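Skip to main content
Search this site Enter keywords Go

Workshop Notebook — Hardware Recovery Bench
August 2019
Project: Nindent (drive and memory recovery from retired desktop towers)

Purpose of entry. To record the condition of the current tower, the order of work agreed for it, and the points still open on the parts plate.

The tower belongs to the lot received from the Badawi office, which comprises 122 desktop machines. The inventory sheet supplied with the lot lists 123. The difference has been reported to the Bisbridge store and should not be corrected on our copy until the store replies.

Condition at the bench. The tower is worked on its side with the side panel off and the interior facing up. The processor is in its socket, held by the metal retention bracket, and two memory modules are fitted to the right of it. The expansion card is in place along the lower edge of the motherboard. The drive is a 3.5-inch WD Blue in a dark blue caddy. 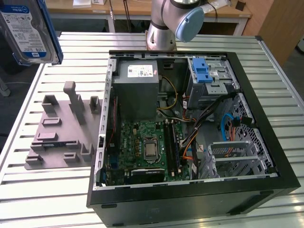

Fig. 1. Tower open on the bench, WD Blue drive in its caddy clear of the chassis.

Notes on the drive cage. The release latch is the bright blue plastic part on the silver cage. On this model it should be pressed fully before the caddy is drawn, and the caddy should come out straight. Two caddies from an earlier lot were returned by the store with cracked rails, and in both cases the latch had been only partly pressed.

Notes on cabling. The thick black harness crosses from the drive area toward the middle of the board, and the yellow and black power wires come down from the supply. The light blue SATA cable runs along the right side by the front vent grille. Colleagues are asked to lay cables back where they were found and not to tie them. Cable ties were used on the first few machines and had to be cut again before the memory could be reached.

Order of work for this model:
1. Drive and caddy, kept together.
2. Memory modules, both at once, bagged as a pair.
3. Expansion card. Record the printed lettering before bagging.
4. Processor, only where the job card calls for it.

The power supply stays in the chassis. Mumetar takes the chassis and supply as one item and has asked that they not be separated. Time allowed per machine is 4 minutes for step 1 and is not yet fixed for the remainder. A figure will be proposed once over half of the lot has been handled.

Parts plate. The large gray plate is mounted on the ribbed aluminum wall. It carries narrow slotted holders on the left, in an upper pair and a matching pair below, with square pockets at the upper right and at both lower corners. Raised blocks take up the middle of the top row.

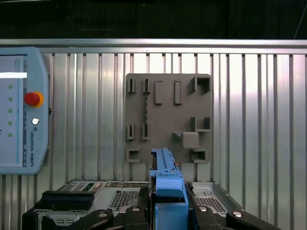 Fig. 2. Gray plate on the aluminum wall, with holders, blocks and square pockets.

The positions on the plate carry no agreed names, and the job cards refer to them inconsistently. It is proposed that they be described by row and side, for example "middle left" or "lower right," until labels are approved. The job cards will be reissued with this wording.

Open points:
— Reply from Bisbridge on the inventory difference.
— Decision on labels for the plate. If none is reached by November, the row and side wording will stand.
— Supply of antistatic bags in the memory size. The present box is nearly finished.

Shares 4 Comments 2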